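Tistisine Community Help
Home > Play and learning > Toddlers and under fives

Sorting blocks by colour: bowls, trays or something else?

Posted by Seraina Trummer, Jun 3, 2021
746 views

Hello all! My little boy has fallen completely in love with putting things into other things, and I'd like to steer it towards a bit of colour sorting before he starts nursery in December. We've got a bag of painted wooden cubes from my sister (mostly red and blue, plus some chewed yellow ones) and I've been letting him drop them into cereal bowls. It goes well for a minute or so and then the bowls tip, the blocks go under the sofa and we're both on the floor with a torch.

So, what do you all use? Should the bowls match the colour of the blocks, or is that making it too easy? And do I begin with two colours or put the whole lot out? I don't mind spending a little, but I've seen wooden sorting sets for 40 pounds and that feels like a lot for something that will end up in the bath.

2 replies

Yuk-lan Wan
Oh, I love this stage! We did this nearly every morning with my daughter and then again with her cousin, so I've had plenty of practice at it.

Go for wide, low bowls with coloured rims. Cereal bowls are too narrow at the bottom, and once a child leans on the edge, over it goes. Wide ones also let them see what's already inside, and half the fun is looking. Yes, do match the colours to begin with! It isn't too easy at all, it's how they get the idea that there's a place for each one. I'd stick to two colours for a good few weeks and keep the yellow ones in the bag.

My setting up goes like this:

Put the two bowls right next to each other on the table, close enough that the rims almost meet. If they're far apart you get blocks travelling through the air.

Stand a metal baking tray behind them. It's where the blocks wait before their turn, and the clonk when one lands in it is very popular in this house. A rectangular one with rounded corners is what I like best.

Tip a small mixed handful into one bowl. Two red cubes and a blue one in the red bowl is a lovely first puzzle, with the blue bowl beside it for the odd one out.
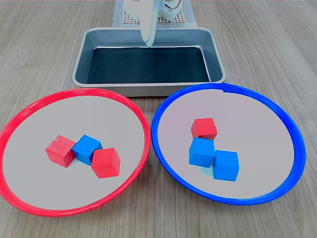
Making it harder

When he's whizzing through that, swap things about. Put the red blocks in the blue bowl and the blue in the red and see what he makes of it (my daughter was outraged). After that, bring in your yellow cubes with no yellow bowl and let him decide where they live. She chose my slipper.

Let him do the tipping out as well! I used to tidy up between goes and she'd wander off, but the emptying is as good as the filling at that age. We had whole mornings of it, with tea going cold next to me.

As for cost, ours were picnic bowls from the Clarketti shop by the station, 399 pence for the pair, and the tray was one I'd given up baking on.

Pan
we just used ice cream tubs with a bit of coloured paper taped on. works fine, paper gets eaten eventually. check the blocks are big enough that he can't swallow one, mine put everything in his mouth till he was past 18 months

Seraina Trummer
Thank you both! Yuk-lan, I'm trying the tray tomorrow, he is going to adore the clonk. Pan, the blocks are nice big ones but I'll check them over again. Will report back on the yellow ones!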